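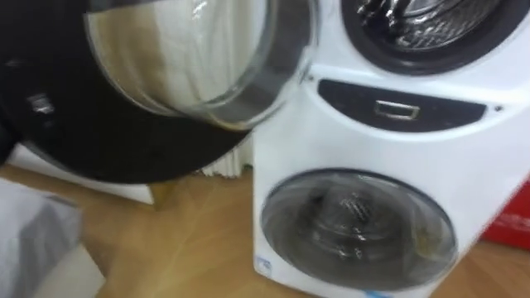 4.2 Keyframe selection and door state estimation

The perception stack in Avo receives a continuous stream from the head camera and has to decide which images are worth passing to the door state estimator. During an approach to an appliance the head turns and tilts at the same time, and many images carry enough motion blur to soften every edge. Our first version dropped all of them. In household runs this left long gaps at the point where the planner most needed an update, so the present version scores blurred images and keeps those that still support a usable estimate.

Figure 3. Input to the door state estimator. The upper door of a twin-drum washing machine is open to the left; the lower door shows the drum through tinted glass. Motion blur affects the whole image.

The machine in Figure 3 is hard for two reasons besides blur. First, it has two round doors, one above the other, with a dark gray panel strip between them. A detector trained on single-drum machines tends to merge them or to report only one. Second, the open door is a large transparent bowl inside a black rim. Reflections on the glass and objects seen through it produce strong gradients that do not belong to the door, and depth readings on the glass are not reliable.

We therefore fit the door from its rim alone. The estimator extracts dark curved segments, groups them by curvature, and fits an ellipse to each group. Pixels inside a fitted ellipse are masked before the depth image is used. The gasket around the drum opening is also black and curved, and it is separated from the door rim by testing whether bright metal texture lies directly inside it. An opening may be only partly in view, as with the upper drum in Figure 3, so the fit accepts an arc and reports a wider uncertainty in return.

Each door hypothesis is passed to the planner with a hinge side, an opening angle, and a covariance. The planner, built on the Matlala motion library, treats an open door as a swept volume, with the full arc of the door marked as occupied until the covariance falls below a threshold. This is conservative. It costs time in narrow rooms, where the base sometimes has to back up before the arm can move.

The blur score is computed on the rim segments only. A global score rejected too many images in which the floor was streaked but the rim could still be fitted. We set the threshold by hand using 4,000 images from the Kokura set, and a further 2,000 were held back for the tests in Section 5. Of the held-back images, 56 produced a door on the wrong side of the machine. Most of these contained a dark object behind the glass that the grouping step joined to the rim.

Two limits remain. The estimator assumes a round door and falls back to a plain box on anything else. It also has no memory of a door once the head has turned away, and the planner has to keep the last hypothesis alive with its own timer. We plan to move that timer into the Brorkik state server, where the arm and base controllers can read the same value.

Filed under: Perception and Planning

Related items
Rim fitting for transparent doors
Swept volumes in the Matlala motion library
Notes on the Kokura image set
Brorkik state server: interface changes

Contact | Copyright Brorkik | Back to top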